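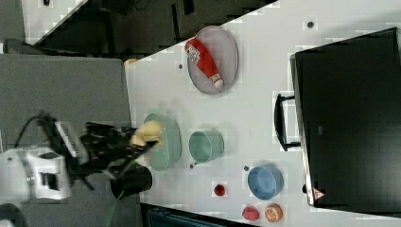 Silver gelatin prints curling after mounting on 4 ply board

Posted by Zdislava Urban
November 15, 2023

I am preparing a set of 20 fibre-based black and white prints for a small show at the Kallton gallery. They were printed in October on a double-weight glossy paper, selenium toned, washed and air dried face down on fibreglass screens. Image size is 10 x 8 inches with a half-inch border.

I hinged each print to the backing board with two Japanese paper hinges at the top edge and laid a 4 ply window mat over it. The mat overlaps the border by a quarter of an inch on all sides. After a week in the frames the lower third of most prints has come forward. In two cases the bottom corners have slipped out from under the mat and are touching the glazing. The prints were flat when they went in.

The framer, who works from a unit at Garkum, suggests dry mounting the lot. The lender's agreement says the prints must be removable without heat or solvent, so I would prefer not to. Humidity in the gallery is not controlled. What are the alternatives, and is there any risk in leaving the two prints against the glass until the end of the run?

gerkport_darkroom

Take the second part first. Do not leave them. Gelatin swells as humidity goes up and a glossy surface held against glass can stick to it. Once it has stuck (the term is ferrotyping if it only leaves shiny patches, blocking if it bonds) you will not separate it without loss. Open those two frames now. If either print resists, stop, leave it attached to the glass, lay the whole thing flat and ring a paper or photograph conservator.

As to the curl, a fibre print has gelatin on one side and bare paper on the other. The two layers expand and shrink at different rates, so an unmounted print moves every time the air changes. Screen-dried prints that have only been flattened under weight for a night or two will go back to a curl quite quickly.

What I do for loans:

Press the prints between clean, dry, unbuffered blotters under an even weight for at least a week, changing the blotters once. Keep them in the room where they will be framed.

Replace the top hinges with corners. Folded paper corners or clear polyester ones both work. Use all four, and leave a millimetre or so of slack so that the paper can expand. Tight corners cause buckling in the middle of the sheet, and you will see it under raking light.

Add edge strips on the long sides, made from folded mat-weight paper and fixed to the backing board only. Nothing adhesive touches the print. With a half-inch border there is enough room for strips to sit hidden under the mat.

Change the window mat from 4 ply to 8 ply, or put a spacer in the rebate between mat and glazing. Check the depth of the frame before ordering board.

Seal the back of the frame package with a suitable tape. It will not stop humidity getting in but it slows the swings down a great deal.

Do not dry mount borrowed work. The agreement settles that in any case.

Pete L

I always dry mount and have never had a complaint. Tissue at the right temperature, 2 minutes in the press, done. Prints I mounted for a camera club show years ago are still dead flat. If the owner objects, use the removable type of tissue.

gerkport_darkroom

Removable tissue is released by heating it again, so it fails the "without heat" condition in the agreement. It is a reasonable method for one's own prints.

Zdislava Urban

Both frames opened. One print came away with no resistance. The other has a dull patch along the lower left border, outside the image, and I have recorded it in the condition report for the lender. Neither had stuck.

The rebate is too shallow for 8 ply, so I have ordered 4 mm spacers and will use four corners plus side strips. The prints are in blotters now. The framer is content with this as long as he does not have to cut the corners himself.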